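Wrist camera and finger pads: notes for the group talk
Katherine Ccori, May 16, 2025

Opening, 2 minutes. Say who did what: Vicente Arancibia ran the arm, I did the logging. Thank Salcedo for the bench time.

Why we did this. The old fingers have been on since December and they drop rope. Rusby wanted numbers before ordering a second pair.

Setup. Same arm, same controller, 3 finger sets, 400 grasps in total. Skokik pads first, then Skedby, then the old ones as a baseline. Rope laid on cloth by hand before each try – no fixture.

Say this slowly: we changed the pads only. Closing force stayed put for all of it. Someone will ask about force. Answer: next round.

Camera. We kept the one at the wrist. Exposure is too long when the arm moves fast. The fingers stay readable because they travel with the camera, but the cloth smears. Vicente wants a shorter exposure and more light. I would try the light first. 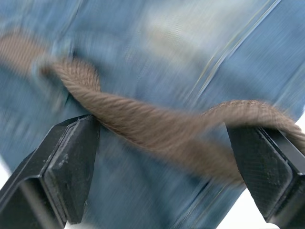
SOFT OBJECTS / ROPE

Twisted rope on blue fabric. Point to the strands between the fingers, then to the left end, where the blur is worst. Ask the room if they could label the rope all the way along.

Crosshatch shows on the right pad, scuffs on the left. Check pads for wear every 10 runs from now on.

Then go to the results table. Leave time for questions – Rusby will have some about cost.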